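Local > Andton > Community

Filed under: Home & Household

Swap table in Andton opens again on Wednesday

The household swap table at the Fostum building in Andton will open again this Wednesday at 6 in the evening. Residents can bring small things they do not use anymore and take other things home for free. At the last evening, 427 items found a new home.

Glasses cases and pens are asked for very often, and a black case with a small round button or snap is already on the white table, together with a stylus pen.
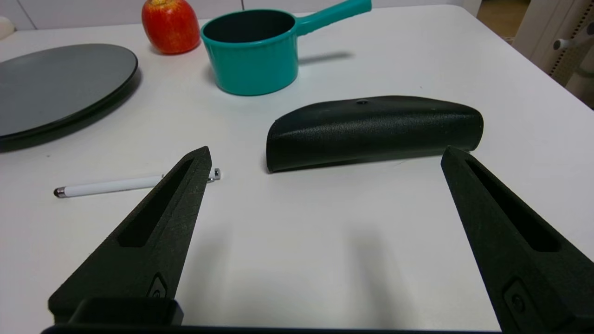
Kitchen things

Plates and cups are also welcome, if they have no cracks. The plastic pieces go fast, mostly to students and to families with little children. Among the things this time are a teal mug with a long handle and a large dark gray plate.

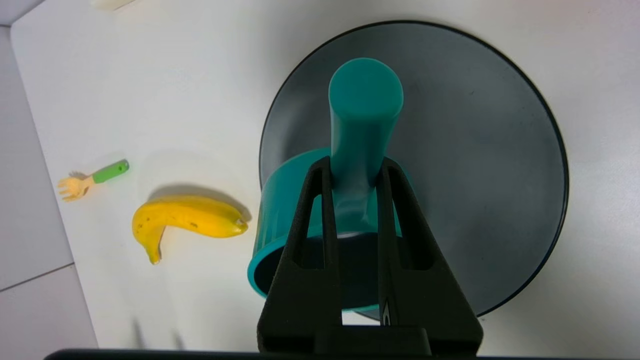

One reader, Ngata, wrote to us that the opening time is too early for people who work late shifts, and asked for a second evening in December. The organizers answered that they will think about it.

Related
Dekwood library extends its hours
Repair evening in Fostum building is full
Where to bring old glasses in Andton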